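开个串,记录一下我们社团这学期的仿真作业,给以后进组的学弟学妹留个底,也给自己留点哭过的证据

先说题目。我们校内赛叫 Givum 杯,听起来很唬人,规模其实就是 13 支队伍挤在一个群里互相问“你们那边报错了吗”。今年的赛题是家居环境里的开门和穿门:机器人要在一套虚拟公寓里自己找到门、打开门、走过去,全程仿真,不用真机。当时大家都松了一口气,觉得不用拧螺丝不用充电,美滋滋

我现在想回到那个时候摇醒自己

2/ 我们队名叫 Khasawneh,别问,问就是报名截止前五分钟从一篇参考文献的文件名里抄来的。队里分工:一个人管导航,一个人管手臂规划,我管感知,顺便管写周报和催大家写注释(后两样才是主业)

3/ 场景是组委会统一发的,大家叫它 Pustandale,一套小公寓,有好几扇门。乍一看挺温馨的,墙上还挂画。我第一天打开的时候还在想这装修不错啊,深绿色的墙配木门,以后我家也要这样。第二天就开始恨每一扇门了

4/ 恨的理由很简单:深色木门,带一块一块凹进去的面板,面板边上一圈线条。人眼看着很有质感,我的检测模型看着也很有质感,于是它把每块面板都当成一扇小门,自信得很,分数还特别高。队友看了输出问我:这是门还是巧克力
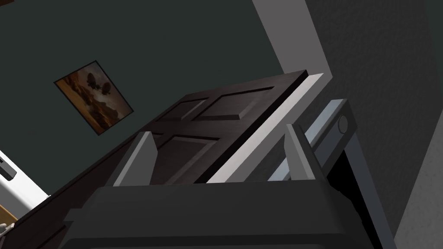
深色木门和两根手指,我的“巧克力”本尊

5/ 有人会问视角怎么这么歪。歪的画面看多了真的会习惯,我现在看正常的房间照片反而觉得哪里不对,走在宿舍走廊里会下意识歪头,室友已经不想跟我一起出门了

但歪归歪,对感知影响挺大的!我最早写的那版找门框,偷懒假设门框就是竖直线,结果在斜的画面里一条都找不出来。后来改成先估一个倾斜角,再去找跟它平行的长边,白色的门框条才老老实实冒出来。就这么几行代码,我写了两个通宵,因为中间有个正负号反了

6/ 说到正负号,补一个教训:角度到底是顺时针为正还是逆时针为正,请务必写在文档第一行,用最大的字。我们三个人三种约定,合并代码那天机器人对着墙做了一晚上开门动作,态度非常诚恳

7/ 然后讲讲数据。我从仿真里导了 1211 张图自己标,标到后面已经不认识“门”这个字了。标注最烦的是开着的门,门板转到一边,洞口在另一边,那到底框哪个?我前面框门板,后面框洞口,训练出来的模型也跟我一样精神分裂。最后推倒重来,拆成两类,一类叫门板,一类叫洞口,世界清静了

给后来人:标之前先写规则,先写规则,先写规则

8/ 下面这张是我最喜欢的一张,因为难点基本都凑齐了。两只夹爪在前面,中间一扇黑色的门开着,素得几乎没有任何特征;旁边又来一扇带面板的深棕色门,也是开的。一个什么纹理都没有,一个纹理太多,刚好从两头折磨我

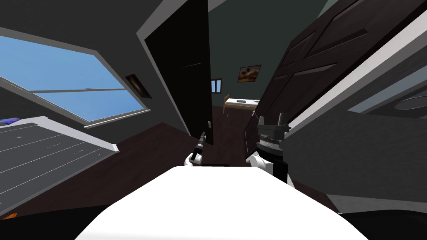
图/文:Khasawneh 队感知组(组员一名,就是我)

9/ 黑门最大的问题是它和暗一点的墙混在一起,模型经常直接当它不存在。我试过调对比度,门是出来了,窗外那片蓝天也跟着炸了,顾此失彼。后来换了个思路,不去认门板,先认白色门框,框里面再判断是门板还是能看到另一个房间。能看到隔壁的木地板,那大概率就是通的嘛

这招特别土,但好用。管导航的队友原话:你这不就是人进门的办法吗。对啊,人进门的办法有什么问题!

10/ 还有墙上的画。你们敢信,我最早的模型把画框也当门。深色边框、长方形、挂在墙上,逻辑上它真没错,就是这门小了点。我加了一条尺寸过滤,结果离得远的真门也被滤掉了……最后是用深度一起判断的,远处的小门和近处的小画,尺寸换算成米以后差得很远,一下子就分开了

11/ 中间插播一个崩溃瞬间。中期检查前一天,我们跑 Akness(组委会的评测程序,谁写的我不知道,我有很多话想跟这位说),前面一切正常,跑到一半分数突然归零。查到凌晨3点,发现是输出文件名多了一个空格。一个。空格。

那天的周报我只写了四个字:空格,晚安

12/ 中期成绩出来的时候我们排在中间偏后,群里安静了一会儿,然后管手臂的队友发了个表情包,大家又开始干活了。我挺感谢那个表情包的

后来我们把力气花在“靠近门的时候怎么办”上。离远了看全局都还行,一旦门板贴到脸上,半边画面全是深棕色木头和线条,模型就开始胡说八道。可偏偏穿门那一下离得最近,最不能出错

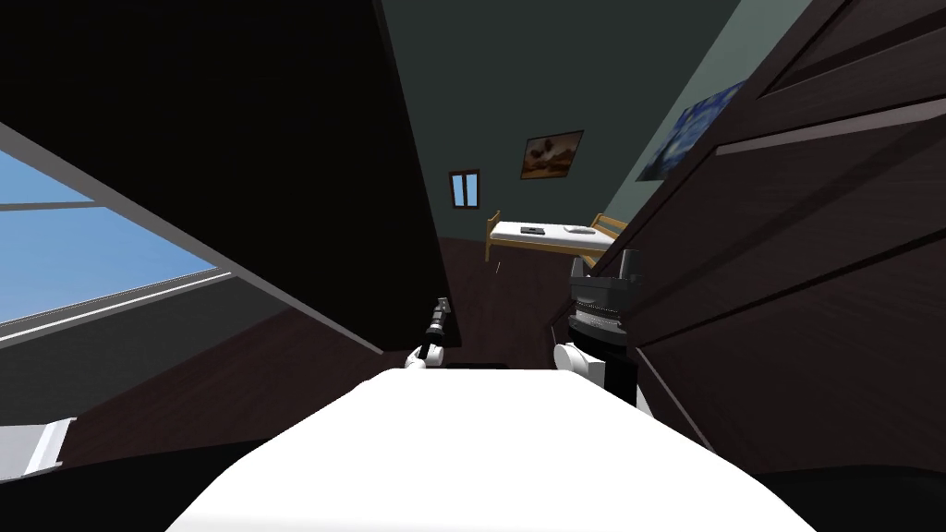 门板占掉半边画面,远处还有张床,看得到躺不到

13/ 看见墙上那幅蓝色的画没有,有点像星空那种旋转的笔触。它露在门板边上,被挡住一部分,我拿它当过一阵子肉眼参考:翻图的时候先看它被挡了多少,心里就有数门板大概伸到哪儿。当然最后没写进代码,换个房间就没有这幅画了,但人工查错的时候特别省事,算是我的私人路标

14/ 近距离的解法说出来也不高级:不指望单张图,把前面几步看到的门框位置记下来,贴近以后主要靠记忆加深度,当前画面只用来小修小补。相当于进门前先看一眼,进的时候就别东张西望了。改完以后在我们自己的测试集上,105 次穿门里擦到门板的次数明显少了,具体数字等决赛报告定稿再发,免得我现在吹了牛到时候对不上

15/ 手臂那边也有一堆故事,但那不是我的活,我只转述一句:“手收不回来的时候,先想想是不是门还没开够。”据说这句话已经被贴在他们实验台上了

16/ 有人私信问零基础能不能来。能来!我进社团的时候连坐标变换都不会,第一次作业把整个房间翻到了天花板上。会一点 Python 就够开始了,剩下的边跑边骂边学。电脑不太行也没关系,社团有机器可以排队,就是晚上 8 点以后比较抢,想用的提前在表里登记,别口头占位(上学期为这个吵过,真吵)

17/ 要提前准备的话,我建议先把旋转矩阵弄明白,再学会看日志。模型可以慢慢挑,日志看不懂是真的会哭。还有,记得给每次实验起个像样的名字,我文件夹里现在躺着 final、final2、final_真的、final_真的这次,其中能用的是 final2

18/ 决赛在 6 月,还有一点时间。目前待办:把黑门的漏检再压一压,把我的注释补上(催别人催得最凶的人自己没写,对不起),还要录演示视频。队友提议配乐用那种很燃的,我投了反对票,机器人开个门要挪半天,配燃曲实在太好笑了

19/ 先写到这里,评测又排到我们了,我去盯着。标注规则那份文档我整理完会挂在社团网盘里,要的在下面留个言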